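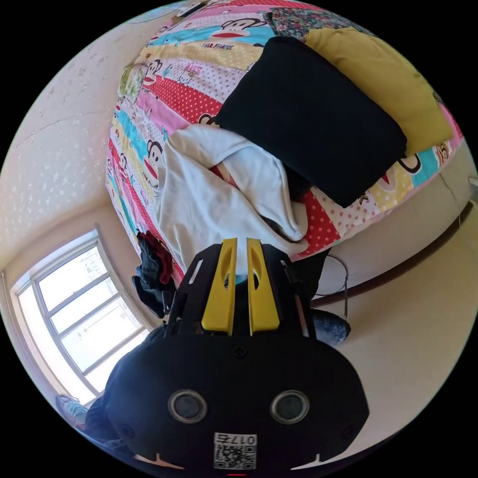 Did anyone check the recording before you sent it to the arm? A reader left that under my short note last week, the one where I said we'd had a scare in the shop and I'd write it up properly. The answer is no. I looked at the thumbnail, the length looked right, and I sent it.

8/25/25

So, properly, then. We collect cloth folding in a bedroom in Nirasden with the hand-held grippers, and the recordings go over to the shop in Skenville, where the arm is. The project is called Hijazi. The logging software is Canix, which I've complained about before, though most of this isn't the software's fault. Once in a while we replay a single recording on the arm, straight through with no policy involved, to make sure positions and timing survive the trip. It's a boring check and I'd done it plenty of times.

Recording 2144 was a white cloth, picked up off the bed, shaken out and laid down. I loaded it, cleared the bench, put a cloth down in the starting position and pressed go. The first part was fine. The fingers came down, closed on the cloth and lifted. Then the arm stopped in mid-air for a moment, and after that it went sideways faster than I've ever seen it go. It knocked the cloth tray off the bench and hit its joint limit, and the controller faulted out.

I was standing inside the taped line. I'd stepped in to straighten the cloth and hadn't stepped back out. The tray went past my hip. I wasn't hurt, but the emergency stop was on the other side of the bench, and I never got anywhere near it. The controller stopped the arm. I had nothing to do with it.

I shut everything off, made tea and wrote down what I remembered before opening the log, which I'd recommend. My notes said the pause was long. According to the log it was under a second.

**What the log showed**

The gripper's clock had stalled. The position samples kept coming, but for a short stretch they were all stamped with nearly the same time. Canix accepted them without complaint. When the replay script reached that stretch, it saw a big chunk of hand movement that was supposed to happen in almost no time, and it asked the arm to do that. The arm tried.

There is a speed cap in the replay script. I wrote it. It works on the average over a window, and the pause just before the jump pulled the average down far enough that the cap let the move through. I'd tested it on recordings that were too fast all the way along and never on one that stood still and then leapt. That's a plain mistake on my part and it had been sitting there since April.

**Why the clock stalled**

This took most of a weekend. I first suspected the battery, because it's always the battery, and I swapped it and left the gripper recording on the kitchen counter for an hour. Not a single bad stamp. I did the same with the old battery back in and it was clean too. Then I moved it around by hand, gently, and it was still clean.

I went back to Nirasden and tried it at the bed, doing the real task. The room is tight, with the bed against the wall and the quilt hanging down, and a cable gets in among all that more easily than you'd think. I had a bad stretch on the second try. It happened when I reached across the bed and the cable pulled sideways at the connector. I could make it happen again by holding the gripper still and tugging the cable with my other hand. A straight pull did nothing at all, and pulling to the side did it nearly every time.

The connector looked fine from outside. With the housing open, one of the pads under it had a hairline crack in the solder, and if I pushed on the shell with a plastic pick I could see it lift. When the contact opened, the clock board reset and came back up repeating its last good time until it caught up. The rest of the gripper has its own supply and carried on as if nothing had happened. The indicator light stayed on throughout, so whoever was holding it would have had no clue.

I'd blamed the operator in my head, I'll admit. A fast, careless swing of the hand was my first theory. I went through the video for that recording and the movement was slow and tidy the whole way.
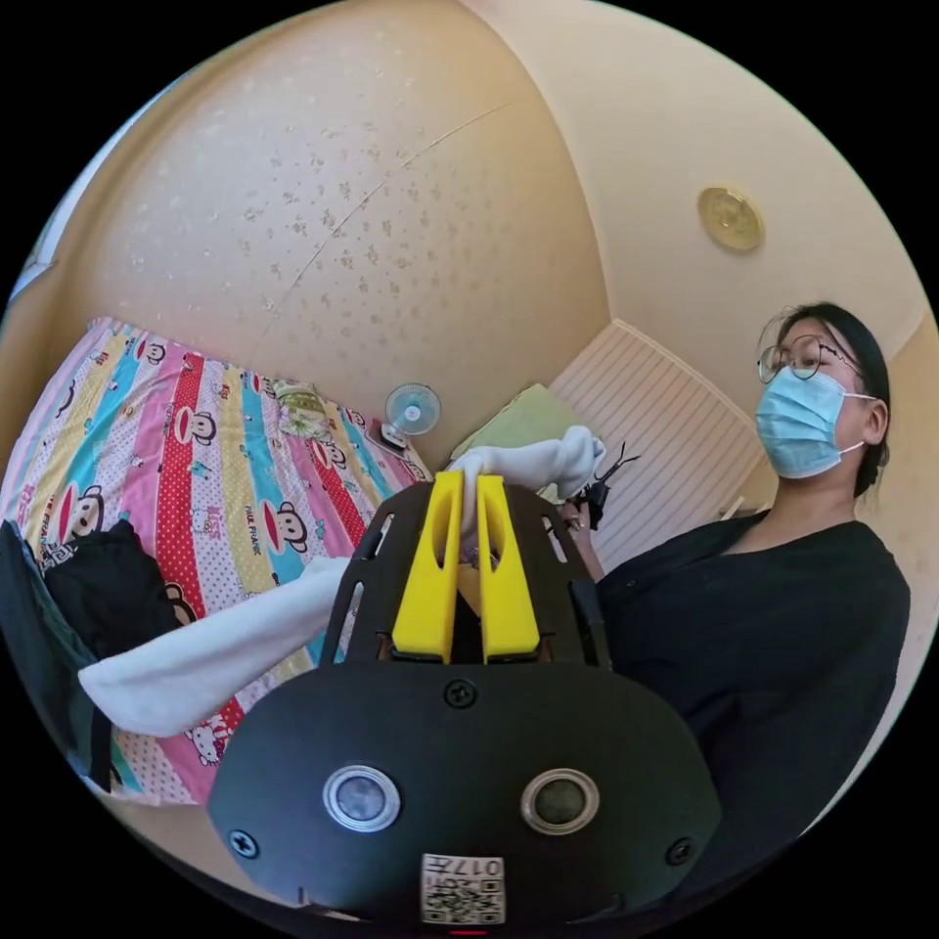 *Cloth in the yellow fingers, next to the bed in Nirasden.*

**What I changed**

The solder joint was easy. I reflowed all the pads on that connector, did the same on the other unit while I had the iron out, and added a clamp on the cable so a sideways pull lands on the housing and leaves the board alone. I've been tugging at it on and off since and haven't had another stall.

The replay script now checks every pair of samples. If the distance between 2 of them is more than the arm should cover in the time given, it refuses to load the file and prints where the problem is. There's no averaging any more and no option to skip the check. I took the option out because I know I'd use it.

Canix has a setting for rejecting repeated timestamps. It's off by default and buried in the import page under a heading I would never have opened. I've turned it on. I also ran everything we'd already collected back through the new check, and a handful of older recordings failed as well. They're all from the same gripper, and every one of them has the stall. They'd gone into training with the rest. I've pulled them, and I don't yet know whether they did any harm to the policy. The folding had been a bit jerky on long reaches and I'd put that down to something else, so maybe.

The part that bothers me more is the bench. The emergency stop is now on a lead and it's in my hand before anything moves. The tape line has been moved out past the arm's full reach, which meant shifting a shelf I didn't want to shift. And the first replay of any file runs at quarter speed, with the bench clear of everything except the cloth. That makes a dull check take four times as long. Fine.

I also moved the tray to the other side of the room. It has a dent in one corner from where it landed, and I've left it in use.

A couple of you asked whether the arm itself was damaged. I ran the joint calibration afterward and one joint was off by a small amount, inside what the manual allows. I recalibrated it anyway. The finger mounts were straight. One fingertip had a chip out of it, but I can't swear the chip wasn't already there.

Still to do: a proper warning on the gripper itself when the clock resets, probably just making the light blink. The board has a spare pin for it. I'll get to that once the replacement connectors show up, and until then every recording gets checked at the end of the day before it leaves Nirasden.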